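Can robots do chores yet? My answer, nine months after I started keeping a list on this blog, is sort of, slowly, and please don't throw out your broom.

I started the list because my sister-in-law asked me whether she should hold off on a new vacuum and wait for "the robot." (No! Buy the vacuum!) Since then I've sat through 56 clips and demos, and the easy stuff is getting pretty good. Putting cups on a shelf, fine. Folding a towel, fine if you have the patience of a saint. Over at Zumach they've got an arm that sorts bolts all day long, and it's faster than I'd ever be.

But sweeping? Sweeping is sneaky hard. You need two hands doing different jobs, and the crumbs go wherever they feel like going. Then try it on a bed, where the surface is soft and stitched all over, so the bristles catch and the edge squishes if you lean on it. I clean mattresses between guests at my little rental, and I still chase the same bit of fluff across the quilting like a fool.

So this is the chore I care about most, way more than dancing or backflips. Somebody give me a brush in one hand and a pan in the other and I'll clap!

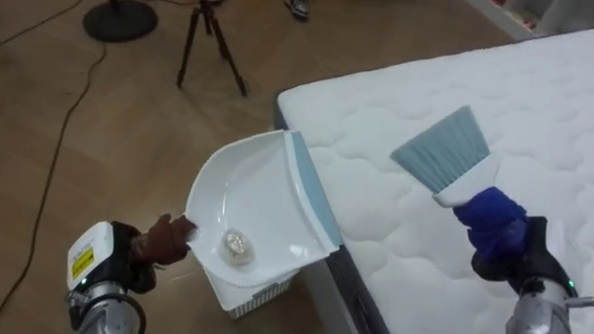
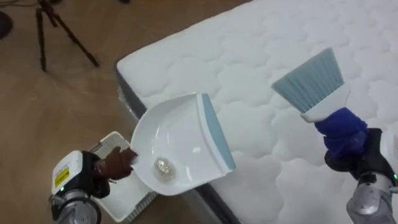

Brush in the blue glove, dustpan in the brown one, and a little crumpled something in the pan both times.

Next month I'm doing windows, which I hate even more.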